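Search this site Enter keywords Go
Print this page | E-mail this page

Open day at the Enar software lab, Gruststead

I went mostly for the planning talk, and because the train to Gruststead is cheap in the middle of the day. Enar has the upper floor of an old seed warehouse. Visitors were let in by groups and got 90 minutes, which was enough for everything except the coffee line.

The first stop was the control room, where they showed logs. I had hoped for something livelier, but the logs were useful. Their controller and their planner are separate programs that pass messages, and most of the trouble they have had came from the two disagreeing about what time it was. They fixed that last August by stamping every message at the source. The fix took 3 days to write and a good deal longer to trust.

Next came Sotevlow, the planning tool they are known for. You give it a goal, the arm model and a list of known objects, and it returns a path for the arm plus a grasp. If it can't find one it tells you which constraint failed. I liked that part best. The planner I use at work just says "no solution" and leaves you to guess. Sotevlow runs up to 400 candidate grasps per object before it gives up, and the limit can be changed in a settings file.

They do nearly all of their testing in simulation. A new build is run overnight on 2,000 generated tabletops, with the objects and the room changed from one to the next. Somebody asked whether flat things were harder, and the answer was yes, by a wide margin. A card gives the fingers almost no height to work with, so a small error in the estimated table plane matters much more than it would with a lamp. Thin open shapes are the other weak spot. The perception module tends to fill in the gaps, and then the planner treats them as solid. 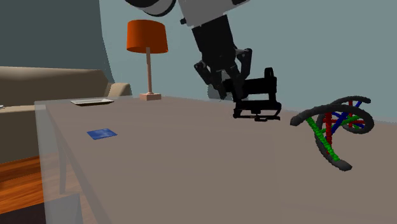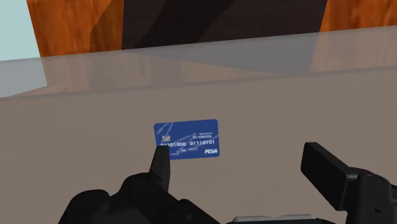
Simulated tabletop from the test set, with the two-fingered gripper.

The perception side is called Zacharopoulos, after the street where the company started. It takes the camera views and produces the object list for the planner. In the test runs it can be switched off and replaced with the true positions from the simulator, so they can tell which program is at fault when a grasp fails. I asked how often it is perception. More than half the time, they said, though they would not give a figure.

The last stop was a demo of the replay viewer. It steps through a run and puts the planned path next to the one the arm followed. It needs a better search function, and they agreed. There is a handout with the message format, which I have, if anyone in the club wants a copy. The stairs are steep and there is no elevator, so call ahead if that is a problem.

Last updated: 6 April 2018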